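4.2 What the rules say about a finished task

Most written guidance on shared work tables is about contact: how hard an arm may push, how fast it may move near a person, where the stop button goes. We have no quarrel with those parts. Our doubts start with the pages that come after, where the same documents turn to good practice for reporting results. The Kustska guideline, which three of the labs in our survey say they follow, asks that a task be "completed in a repeatable manner" and leaves both words undefined. The Zavix checklist is longer but no firmer. Of its 24 items, 2 deal with how success is judged, and both can be satisfied by a signature.

Tool kits show the problem well. Putting a screwdriver back into a molded case sounds like a task with a clear end. The slot has a shape, the tool has a shape, and either one sits in the other or it does not. In practice the labs we wrote to used at least four different tests. One counted a trial as passed if the tool was anywhere inside the rim. Another wanted the lid closed. A third let the operator decide and kept no record of how - a habit the checklist allows. Rates gathered under these tests are then printed side by side in review papers as if they measured the same thing.
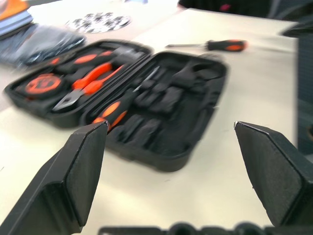
Figure 3. Tool-case task, seen from the wrist camera. The case is open and one screwdriver lies outside it on the table.

We went through 2,393 logged trials from the Evovska collection with this in mind. The log gives a start time, an end time and a pass mark for each one. It does not say which test the pass mark stands for, and the notes that came with the release suggest that the test changed in June. We could find no flag in the data that separates trials before the change from trials after it. A reader who takes the overall rate at face value is averaging two unlike things, and the guideline gives that reader no reason to worry.

The usual answer is that wrist video settles the matter, as anyone can go back and look. We are less sure. Wrist views blur when the arm moves, and the fingers sit between the lens and the work for much of a trial. We drew almost 1,000 trials and had each one judged twice from the video alone. The judges often agreed on whether a tool was in the case. They agreed far less on whether it was seated in its slot, and that is the question the stricter labs claim to be answering. A rule that says "keep the video" is cheap to follow, but it should not be mistaken for a check.

Kaczmarczyk's draft standard does better in one respect. It asks for the end state to be written down before the first trial, in words a stranger could apply. It then weakens this by letting a lab revise the wording "where justified", with no duty to say when or to mark the trials affected. We would drop that clause. If the wording changes, the count should start again from zero, and the earlier trials should be reported under the earlier wording. Two labs told us this would make their numbers look worse. We suspect they are right, and we do not see it as an argument against the rule.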